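Paper Cups at the Cantero Room
Gallery: Stacking and Setting Out
Posted in December
Home > Galleries > Kitchen and Hall

The Cantero Room has a coffee counter at one end and a row of white tables at the other. Most of what gets used in here is paper cups. We go through 174 of them in a normal month and a good deal more when the Gosport hall is closed and their groups come over to us.

Cups used to be kept in the cabinet under the counter, in whatever bag they came in. People opened a new bag before the old one was finished, and by the end of the fall there were five open at once. We moved everything out, put the clean cups in stacks, and threw away the crushed ones. This page covers the cups and the table we sort them on.

The sorting table. The top is scuffed and has some brownish stains near the middle. The tall stack holds white cups nested rim to rim, and the printed ones have a small plant design on the side.
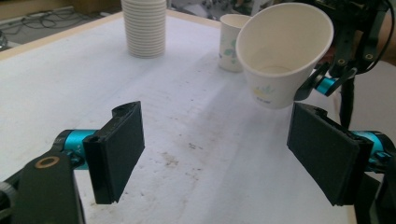 Remedios Vallejo wrote in to say that a tall stack is fine for storage but a nuisance at the counter, where people pull from the top and take two or three cups stuck together. She puts hers out in short stacks, mouth down, and gives each one a quarter turn before the doors open.

We tried the short stacks and have kept them for the counter. The tall ones stay in the back. Both kinds of cup take the same lids, the plain Plemier ones from the second drawer, so there is no need to keep a separate box for each.

Printed cups are the ones we put out for guests. The pattern is a floral sprig in yellow and green, with a little blue lettering on the side. Check the rim and look inside before a cup goes on a stack. A bent rim will not hold a lid -- put that cup in the recycling bin and take another.
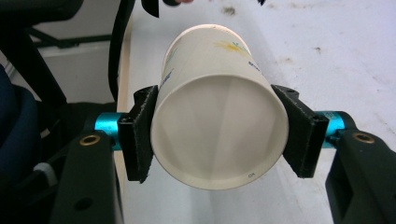

The other thing to watch is the seam. If it has started to lift, the cup will leak at the bottom within a few minutes, and coffee on the white tables is hard to get out if it sits overnight. Baking soda and a damp cloth took care of the newer marks. The older ones have been there through two coats of cleaner and will probably stay.

Tall stacks go toward the far side of the table, away from the edge where people walk by. Leave the middle open so there is space to work. 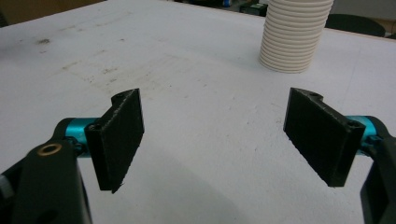 Stacks for storage are capped at 34 cups. Anything higher leans, and it will not fit upright on the cabinet shelf. Slide a clean bag over the top and fold the end under.

The December order was 1205 cups from Mukura, delivered to the side door. Lids and sleeves come separately. The key to the back cabinet is on the hook by the light switch.

Next gallery: Coffee Counter and Shelves
Back to all galleries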